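Lay It Dry First: The Case for Running Bond on a Small Patio

By Hrvoje Radonjić

Most problems in a small paved area are decided before the base goes down. The pattern is picked from a brochure, the order is placed by area, and the first time the bricks touch each other is on screeded sand, with the edging already fixed. I think this is the wrong order of work. A dry layout on a table or a garage floor costs an evening and settles most of the questions that cause trouble later.

My second claim is narrower. For anything under 40 square feet, running bond is the right choice, and herringbone is usually a mistake. 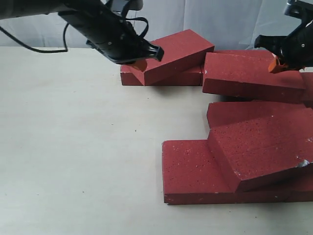

Herringbone earns its place under vehicles. The interlock resists turning and braking loads, and on a driveway I would specify it without much discussion. A garden path or a landing outside a kitchen door carries none of those loads. What herringbone brings to a small area is a cut piece at nearly every edge, and small cut pieces are the first to work loose. On the side path I laid at Skornholm, the angled version called for 60 cuts. The same path in running bond needed 30, all of them straight, and every one could be made with a hammer and bolster.

Stack bond needs even fewer cuts, but the continuous joints in both directions show every deviation in brick size. Brick size does deviate. In the batch I used at Arriaga the longest and shortest pieces differed enough to throw a joint visibly out by the fourth course.

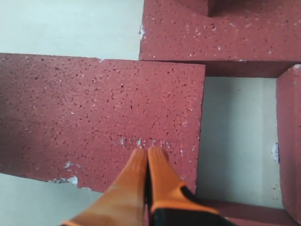 Sorting is the part people skip. Tip the bricks out of the pack, handle each one, and decide which face goes up and where it goes. A red brick with a pitted, speckled face hides ordinary wear quite well, but a chip along an edge that exposes pale material underneath will catch the eye from across a yard. Turn that edge down or save the piece for a cut. Maker's marks go face down too, in my view, although there is a respectable school that leaves them showing. Mixing from several packs at once evens out the color, and a dry layout is the only cheap way to check that the mix has worked.

The usual objection is that a table is flat and the ground is not, so the trial proves nothing. It proves nothing about the base. Compaction, fall and drainage are separate work and need separate checks. What the trial does show is joint alignment, the half-brick offset at the ends of the rows, and the true overall width with joints included. That last number is the one to give to whoever is setting the edging. Taking it from the catalog size instead is how I ended up recutting one whole side at Ullden on a Friday evening.

Four rows are enough for the test. Push the bricks up snug, sight along the long joints, then check that each cross joint lands near the middle of the brick in front. If the joints wander, swap pieces between rows before blaming the pattern. 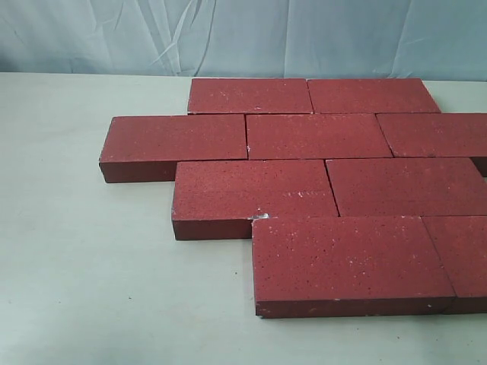

What to Order

Order whole bricks for the measured area, plus 7 percent for running bond. I allow double that for herringbone. Keep the leftovers from the same batch, stacked off the soil, for repairs. A replacement bought years later will match in size if you are lucky and in color hardly ever.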